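家藏信札、账册与老照片的长期保存:潮湿地区住户应如何处理

阅读时间:11 分钟

提问人:Kausar Dhanial
所属板块:家庭文献与地方史料

各位管理人员、各位同仁:

本人受家中长辈委托,整理祖父一辈留存的纸质材料,现将情况说明如下,请予指导。

材料共 11 箱,原存于 Kaserthorpe 旧宅的阁楼,去年 10 月迁至本人现住处。内容大致包括:往来信札(多数仍装在原信封内)、Afridi 商号的流水账册、地契及收据、黑白照片与底片、少量彩色照片,以及剪报若干。账册为布面硬壳装订,个别书脊已脱落。信札中有一部分使用蓝黑墨水书写,字迹周围出现褐色晕痕,对光可见纸面有细小裂口。照片中有一册为自粘式相册,透明覆膜已发黄,照片与底板粘连较紧。另有一只铁皮盒盛放底片,开盖时有明显的酸味,与食醋相近。

本人住所临河,夏季闷热,冬季开暖气后室内又十分干燥。目前材料集中堆放于北侧卧室靠外墙处,箱子为普通搬家纸箱,直接置于地面。上月翻检时,最下层一箱内有数封信札表面出现灰绿色斑点,触之呈粉状。

现有以下事项不明,恳请解答:

一、在家庭条件下,存放环境应达到何种标准,是否必须购置专门的恒温恒湿设备。
二、已出现斑点的信札应如何处置,能否曝晒。
三、自粘相册中的照片是否应当取下,如何取下。
四、有酸味的底片能否与其他材料放在一起。
五、是否应先行扫描,扫描后原件是否仍有保留的必要。家中有人主张扫描后即行丢弃,以节省空间。
六、有亲属提议将账册整体过塑,以防继续破损,此种做法是否妥当。

另,Nondis 的档案盒与本地文具店所售的普通文件盒价格相差较大,长辈对此颇有疑虑,亦请一并说明差别何在。

谨此致谢。

答复人:Humaira Magsi
身份:本站文献保护咨询员

Kausar Dhanial 您好:

来函所述各项,现逐一答复。鉴于材料数量较多、类型不一,建议先处理存在风险的部分,再安排整理与著录。处理次序为:隔离霉变信札与有酸味的底片,将其余箱子搬离外墙和地面,更换容器,最后才是扫描与编目。许多家庭习惯从扫描做起,往往扫描至半途,其余材料的状况已进一步恶化。

关于存放环境。纸质材料适宜的温度为 20 摄氏度以下,相对湿度宜保持在百分之三十至五十之间。上述数值供参考,普通住宅在夏季难以全部达到,不必因此购置专门的恒温恒湿柜。对纸张损害最大的,通常为湿度长期偏高以及温湿度的反复剧烈变动。一间常年略偏暖但较为平稳的内室,优于一间冬凉夏热的储藏间。阁楼、地下室、车库、厨房与卫生间相邻的壁柜,均不宜使用。北侧卧室如须继续使用,请将箱子移至内墙一侧,置于搁架上,底层搁板应高出地面,架背与墙面之间留出空隙以便空气流通。暖气片、空调出风口及水管下方亦应避开。

建议购置一只电子温湿度计,放在搁架中部,早晚各记录一次,连续记录一段时间后再判断是否需要除湿。除湿机应按说明设定目标湿度,并定期倾倒水箱。冬季室内过干时,不宜在存放材料的房间内使用加湿器,适当调低暖气温度即可。家用干燥剂放入密闭箱内后,如长期不更换,吸饱水分的干燥剂同样会成为潮气的来源,请予注意。

关于霉斑。来函所述灰绿色粉状斑点,很可能为活动性霉菌,但仅凭文字描述不能确定,请按活动性霉菌对待。操作人员应佩戴防护口罩和一次性手套,有哮喘、过敏史或免疫功能低下者不宜参与。将受影响的信札逐封装入纸质信封或夹入吸水纸,转移到另一房间,勿与其他材料同处。原纸箱不再使用,装袋后弃置。切勿在室内拍打、吹拂或以干布擦拭,以免孢子扩散。

信札应在阴凉、干燥、通风处晾置,使纸张充分干燥,风扇可以使用,但不得直接对准纸面。不得曝晒。日光中的紫外线会造成纸张脆化、墨水褪色,且曝晒后纸张容易翘曲开裂。待霉斑干燥失活、触之不再有黏滑感之后,可在室外无风处用柔软的羊毛刷,自纸张中央向边缘单向轻轻刷除。刷除后留下的色斑一般不会消失,请勿使用漂白水、酒精或湿布处理。如短期内无法晾干,可将信札装入密封袋后冷冻,以暂时抑制霉菌生长,留待日后处置。冷冻并不能杀灭全部孢子,取出后仍须按上述步骤干燥。照片、玻璃底片不可照此冷冻,处理前请另行咨询。

关于蓝黑墨水的褐色晕痕。来函所述现象与铁胆墨水腐蚀相符。此类纸张在笔画处强度明显降低,翻折时容易沿笔画断裂。请减少翻动,展平后单页放入无酸纸夹,不要叠压过厚。切忌接触水分,潮湿会使墨水中的酸性成分和铁离子向周围迁移,损害范围随之扩大。裂口处不得使用透明胶带,市售的所谓修书胶带亦不建议用于此类信札。

信封应予保留。信封上的邮戳、地址及批注,往往是判断写信时间的主要依据。信纸取出展平后,可与原信封前后相邻放置,并以铅笔在纸夹外侧注明。金属回形针、大头针、橡皮筋应一并取下。回形针如已生锈并与纸张粘连,请先在纸与针之间垫入一小片聚酯薄膜,再缓慢松开,不可直接抽拉。

关于自粘相册。此类相册的底板胶与覆膜对照片长期不利,在能够安全取下的前提下,以取下为宜。取下之前,先将每一页完整拍摄,保留照片的排列次序以及旁注文字。随后轻轻揭开覆膜,自照片一角试探,若角部能够抬起,可用未上蜡的牙线或薄的金属刮片平行于底板缓缓推进,照片应尽量保持平直,由底板一侧向下弯离。若角部不能抬起,或照片表层有起皱、分层的迹象,应立即停止,整页保留。不可使用电吹风强行加热,更不可用水浸泡。粘连过紧者,可将底板沿照片四周裁开,连同底板一并装入护套,留待专业人员处理。

照片背面如需标注,请使用软铅笔,在硬而洁净的平面上轻轻书写于边缘处。相纸背面为塑料涂层、铅笔无法着色的,应将说明写在护套或纸夹上。圆珠笔和记号笔的字迹可能渗透,也可能转印至相邻照片。

关于有酸味的底片。来函所述气味为醋酸片基劣化的典型征兆,释放出的酸性气体会加速同处其他底片的劣化,对纸张亦有不良影响。请立即将铁皮盒内的底片移出,与全部其他材料分开存放。铁皮盒不再使用。底片应逐张装入无酸纸质护套,放在透气的盒内,房间须通风。此一过程不可逆转,只能延缓。这一部分应列为扫描的第一优先,尤其是已经出现卷曲或收缩的。扫描完成后,如家中有条件,可将底片装入双层密封袋,置于 4 摄氏度的冷藏环境中,取用时须待其在袋内完全恢复至室温方可开封,避免表面结露。

在此须特别提示:年代较早的底片中可能混有硝酸片基,属易燃品,劣化时可能发黄、发黏或散发刺激性气味。如底片边缘印有 NITRATE 字样,或对其性质有疑问,请停止操作,勿自行加热、点燃测试或投入生活垃圾,并与当地档案机构或消防部门联系。

关于扫描。纸质信札以彩色模式扫描为宜,正反两面均应扫描,空白背面有水印或印记的亦同。铁胆墨水信札和装订账册,建议以相机俯拍,不宜压在扫描仪玻璃板上。账册拍摄时以软枕或折叠毛巾承托两侧封面,开合角度以书脊不受力为限,勿强行摊平。文件名称应简明并保持一致,可依箱号、夹号、件号排列,日期不详者如实注明不详,不宜推测后径行填写。

扫描件不能替代原件。原件的纸张、印章、墨色、装订方式均有其证据价值,地契与部分收据可能仍具法律意义,弃置前应向法律专业人士确认。扫描件本身亦需维护,硬盘有故障之虞,文件格式亦会更替。请至少保留两份副本,分置两处,定期抽查能否正常打开。如使用 Fivora 一类的在线存储服务,请勿以其作为唯一副本,并将账户信息告知至少一位亲属。

关于过塑。不予建议。过塑以高温将胶膜与纸张熔合,事后难以分离,纸张自身的酸性亦被封闭其中。确需加固的单页,可装入惰性聚酯薄膜护套,护套至少留出一边不封口,随时可以取出。

关于账册脱落的书脊,请以宽幅棉质平纹带将书册连同脱落部件一并捆扎,结打在书口一侧,捆扎松紧以部件不移位为度。不得使用白乳胶或热熔胶。较厚的账册应平放,叠放不宜超过两册,大者在下。

关于容器。档案用品与普通文具的主要差别在于所用纸板是否无酸、不含木质素,以及胶黏剂和着色剂是否稳定。普通文件盒的纸板会随时间变酸,并影响盒内材料。标签上仅注明“档案级”三字者,并无统一含义,购买时应请商家提供纸板的具体说明,用于照片的护套应询问是否通过照片活性测试。聚氯乙烯材质的文件袋,即软而有明显塑料气味的一类,不可使用。如预算有限,可先为照片、铁胆墨水信札购置合格的护套和盒子,账册以无酸纸包裹后装入较普通的纸盒,效果亦可接受。

以上答复依据来函所述作出,未经实物查验。材料状况与描述不符时,请以现场专业人员意见为准。

答复人:Fahad Butt
身份:注册用户

同意以上关于过塑的意见。本人家中曾将外祖父的毕业证书过塑,后经修复人员查看,答复为无法处理。

补充一点:放几粒樟脑丸可以防虫,本人一直如此使用,未见异常。搬家纸箱外面套一层垃圾袋扎紧,亦可防潮,成本很低。

答复人:Mỹ Vương
身份:地方史料志愿整理员

前一位用户所提两项做法,本人认为有商榷余地,谨陈述如下。

樟脑丸及同类防虫剂挥发出的气体可能在照片和塑料制品表面沉积,亦对人体有害,一般不用于文献存放。防虫以清洁和控制湿度为主,箱内发现虫体、蛀屑或虫卵时,应先隔离该箱,再查明来源。窗台、墙角可以放置粘虫板,定期查看,便于及早发现问题。阁楼迁出的箱子尤应检查箱底折缝。

以垃圾袋套箱扎紧,在室内湿度变化较大时,潮气会滞留袋内,结果可能适得其反。因临河担心漏水的,可在搁架顶部覆盖一层塑料布,四周垂下但不扎紧。

此外,就整理方法提供若干经验。

其一,请勿急于按人物或主题重新分类。箱内现有的次序,即使看似杂乱,也可能反映当时保管者的习惯。某一捆信札与某一本账册放在一处,或许正因二者记载同一笔往来。可先按箱逐件登记,待全部登记完毕,再决定是否调整。确需调整的,应在登记表上注明原箱号。

其二,登记表不必过于详尽。初次登记以夹或捆为单位即可,列明箱号、内容、起止年份、保存状况及是否需要优先处理。逐封录入收发信人、地名的工作,可留至第二轮。本人曾协助整理 Shamim Minhas 家族捐赠的商号材料,起初要求逐件著录,进展迟缓,参与者陆续退出,改为按捆登记后方得以完成。

其三,每次工作时间不宜过长。连续 30 分钟后稍作休息,洗手,再继续。桌面应清空并铺上洁净的白纸,饮料和食物一律放在其他房间。处理纸张时双手洗净擦干即可,棉手套会降低手指触感,反而容易撕破脆弱的纸边。处理照片与底片时,宜佩戴丁腈手套,手持边缘。

其四,请趁长辈健在,将照片中的人物姓名、地点逐一问明。可把照片的复印件或打印件装订成册交由长辈翻阅,原件不必传看。长辈所述与信札记载不一致的,两说并存,注明各自出处,日后再行查考。本人参与过的几批材料中,账册上的简称、绰号和暗码,多数是依靠家中老人的口述才得以辨认,纸面上并无其他线索。如征得同意,谈话可以录音,录音文件与扫描件一并备份。

其五,关于家中有人主张丢弃原件一事,建议在全部登记完成之前不作任何处置决定。若日后家中确实无力保存,可与 Kaserthorpe 当地的档案机构或图书馆联系,询问其收藏范围及捐赠条件。捐赠之前应就所有权、著作权、查阅限制以及不予收藏部分如何退还等事项取得书面约定。信札的著作权通常属于写信人及其继承人,与信纸由谁保管并非同一事项,各地规定有别,请依当地法律办理。涉及在世人员健康、债务或家庭纠纷的信件,可约定在一定年限内不予开放。

至于费用,普通家庭可以分批添置。先购温湿度计和搁架,再购照片护套,最后更换盒子,并无一次购齐的必要。

提问人补充:

承蒙各位详细答复,谨致谢忱。霉变信札与酸味底片已分别移出,其余箱子已搬至内墙一侧的搁架上。樟脑丸原已购入,现决定不予使用。地契部分将另行请教律师。家中关于是否丢弃原件的讨论,暂定延后至登记完成之后。

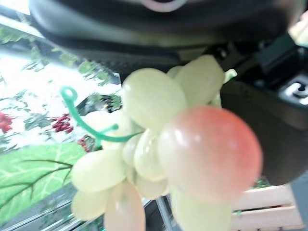 存放于不同房间、温差较大的纸质材料,移入新房间后应当如何开箱?

应先将箱子原封不动地放置在新房间内,待箱内材料的温度与室温接近后再行开启。自冷处移至暖处时尤须注意,过早开箱可能使潮气在纸张和照片表面凝结。开箱后检查有无受潮、霉斑和虫蛀,发现异常的单独隔离,其余再上架登记。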